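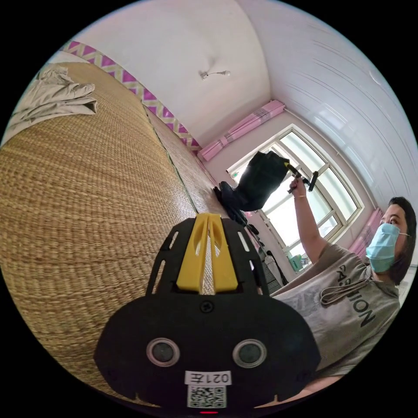 The Jullby Pair, on Hire

Review due Thursday. Levente Sipos had said eight hundred words, then rung back and said six hundred, then rung back and said could she get the laundry in.

"What laundry?"

"Any laundry. People want laundry. They want to know when the robot does the laundry."

Marina Dimitriou had the kit for eight days. Price on the slip, 2,195 to buy, hire on application, postage both ways at the customer's expense. Grippers, charger, a booklet in three languages and none of them quite hers. You hold them, you pick things up, the footage goes off to Skakimow and something over there learns from it. Upload overnight. Penalty for late return, underlined.

First day, nothing. Red light, then no red light. She rang the number and got a man at Hilari, which was the shop and not the maker, and he said hold the button longer. How much longer? Longer than that.

Second day, socks. Awful. She pinched her own thumb and said something that presumably went to Skakimow with the rest.

By the fourth day she'd got the clothes up on the mat and was going at it properly. Black things first as they showed up best against the straw. Then she dropped them and they didn't show up best against anything. Her aunt Nikolaidis – everyone called her by the surname, even her husband had – put on a mask for her cough and took a turn. Grey T-shirt, FASHION down the front, sleeves no bother. She was good. Annoyingly. She lifted a thing as if lifting it were the whole job and no folding came after.

"It's like feeding a baby with tongs," Nikolaidis said.

"Can I use that?"

"No."

Marina wrote it down.

What she had so far, on the back of the hire slip:

Grip good. Yellow fingers catch a hem if you come in flat. Come in from above and you get mat.
Weight all right for 10 minutes. After that, elbow.
Label on the body says 021左. Booklet says check left and right before starting. Did not check left and right before starting.
App wants 75 takes a day. A day! Who has 75 of anything.

She rang Levente about the takes. He said was it value for money. She said it depended who you were, and he said readers, we're readers, and she could hear him eating.

Fifth day it rained and they did wool. Wool was worse and better. It held on to the fingers, you couldn't let go of it cleanly, but you never lost it either. Nikolaidis held hers up high toward the window and waited for the other gripper to come and meet it, and for a moment there was so much knitting in the way that Marina couldn't see her own hand.

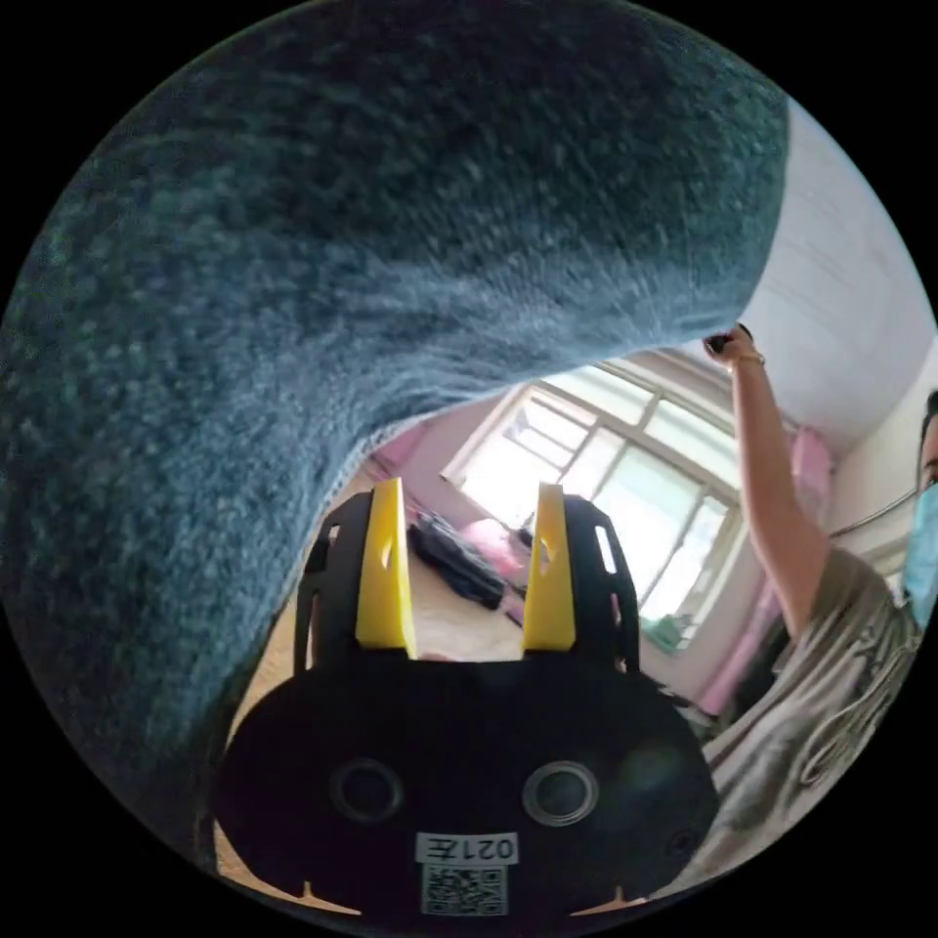
Blue-grey knit over the left gripper, Nikolaidis on the right.

"Now what?"

"Now I take my end."

"You haven't got an end."

She hadn't. She had the middle. They stood like that, arms up, the two of them, and the phone went and it was Levente and neither of them had a hand to spare. It rang out. Rang again.

"Put that in," said Nikolaidis. "Put in that you can't answer the phone."

"It's not a fault of the product."

"It's a feature, then."

That night the upload stuck part way and she sat on the edge of the mat with the laptop on her knees, writing. Three stars. Took one off for the booklet. Put it back for the wool. Took it off agian. She tried a sentence about whether a machine would ever pick up a jumper the way her aunt did, and cut it, and tried one about the charger, which was shorter.

In the next room Nikolaidis was coughing and moving drawers about. Putting things away by hand. Quick, too – Marina listened to the drawers going, one, another, and looked at the upload, and it had gone up a bit.

"Have you still got the other one?" her aunt called.

"Other what?"

"The left."

Marina looked. Checked the label this time.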